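3.2 Where people put the lamp

Figure 1. Glare on a wood-grain tabletop.

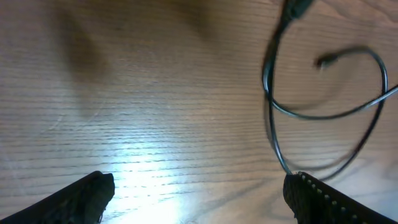

I started this part of the study thinking I'd be writing about bulbs. Kagiso Hendricks and I had spent most of the spring reading up on brightness and color, and our first draft of the survey barely mentioned furniture at all. Then the answers came in from Skildale, and people kept bringing up their tables! They'd skip right past the question on bulbs and tell us about the shiny spot that sat on the page while they were trying to read. Figure 1 shows the kind of thing they meant: the grain is easy to follow across most of the top, and then low in the middle it fades out into a whitish patch. One reader called hers "the puddle," and we ended up using the word ourselves for the rest of the project.

So we went back through all 1,345 replies with the puddle in mind. I read the evening readers and Kagiso took everybody else (we swapped a stack in April to check that we were sorting things the same way). The complaint came up most among people who read at a kitchen or dining table, with the lamp on the far side facing them. People who kept the lamp off to one side hardly ever brought it up — though a few of them were bothered by the shadow of their own hand, mostly when writing.

We also visited 13 homes, 3 of them on Van Wyk Street, and asked each person to set up the way they would on a normal night. I'd expected a lot of fussing. Most people just sat down, opened the book and tipped it toward themselves until they were happy, and only two ever touched the lamp. When I asked one man why he didn't move his, he said the cord wouldn't reach. We hadn't asked about cords anywhere in the survey, so I can't say how common that is, but we added a question on outlets to the second round, covered in Section 3.3.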